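Two weeks of steering a hand

Wednesday, August 3, 2022

I started at Prodstead in the middle of July, on the team that records demonstrations. Several people have asked me what I do all day, and I have given a different answer each time, so I am going to write it down once.

I move a robot arm by remote control and it picks things up. While I do it, the joint positions and the camera views are saved together. One attempt from start to finish is called an episode. When there are enough good episodes of one task, they go to the training people, and a policy is trained to do the same task without me. That part takes place upstairs and I see very little of it.

The controls are a glove on the right hand and a tracker strapped to the forearm. The glove handles the fingers and the tracker handles where the wrist goes. There is a foot pedal that connects you to the arm and disconnects you from it. With the pedal up, you can scratch your nose. With the pedal down, the robot will try to scratch its nose too, and it doesn't have one, so it goes somewhere else. I did this on my first morning. The arm has a speed limit and nothing was hit.

Yanling Tian trained me. Her first lesson was to stop looking at my own hand. Everyone does it. Your fingers feel like they are holding something, so you look down at them, and meanwhile the real fingers are an inch to one side of where they should be. She put a piece of cardboard over my glove hand for the whole first afternoon. I was annoyed by it for an hour and then I stopped noticing it.

The second lesson was about pausing. A person who isn't sure what to do next stops and thinks. If you do that with the pedal down, the thinking gets recorded as part of the task. A policy trained on a lot of hesitation will hesitate, in the same places, for no reason it could give you. So you plan the whole move before you start, and then you do it at one steady speed. If you get lost halfway, you end the episode, mark it bad and go again.

My task at the moment is putting a tube of toothpaste in a bucket. I thought this would be dull, and some of it is. A tube is harder than a box, though. It is thick toward the cap and flat at the crimped end, and it doesn't present the same height twice along its length. If you come down too close to the crimp, the fingertips close on almost nothing. If you come in near the cap, there is more to hold, but the tube hangs tail down and you have to lift higher to clear the rim.

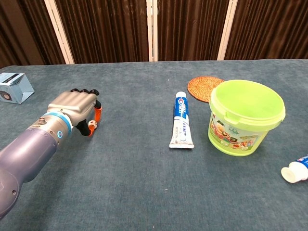
Loïc Brunet thinks I lift too high. He told me on Friday that a good demonstration clears the rim by the width of a finger and no more, and that all my extra height is just wasted motion the robot will learn to copy. He said he had watched a policy at his last job swing every object up to the ceiling before putting it down, and that it had picked up the habit from one operator.

I see his point, but I have not fully come around. When I try to clear the rim by a finger, I catch it one time in every few, and the episode is lost. Yanling's view is that a slightly high lift done the same way each time is better than a perfect one I can't repeat. I have split the difference and brought it down a bit each day.

The thumb took me the longest. My thumb and the robot's thumb do not bend in the same places, and the software has to guess at what I mean. If I pinch the way I would pinch a real tube, the robot's thumb comes in too early and pushes the tube away across the felt. What works for me is to keep the thumb out wide, bring the four fingers down on the far side, and bring the thumb in last. It feels wrong in my own hand and looks fine on the robot.

We also change the starting layout between episodes. The tube gets turned, the bucket moves, and other objects go on and off the table. There is a printed sheet with the positions for each batch. I ignored it for part of one morning and placed things by feel, and when Yanling checked the batch, the tube was pointing nearly the same way in all of them. I would have sworn I was mixing it up. I use the sheet now.

The target for this task is 2000 good episodes between all the operators. As of last night the counter was at 1406. My best session so far had 14 bad ones in it, most of them thumb trouble from before lunch. My wrist gets tired before my head does, so I take a break every hour and do some of the labeling work, where you go back through the recordings and mark the moment of the grasp and the moment of the release.

Next is a task that uses 2 arms, with a second glove, and the recording for it begins in September. I tried both gloves for a few minutes after work. The left arm did whatever the right arm was doing, only later and worse. I have asked for the cardboard back.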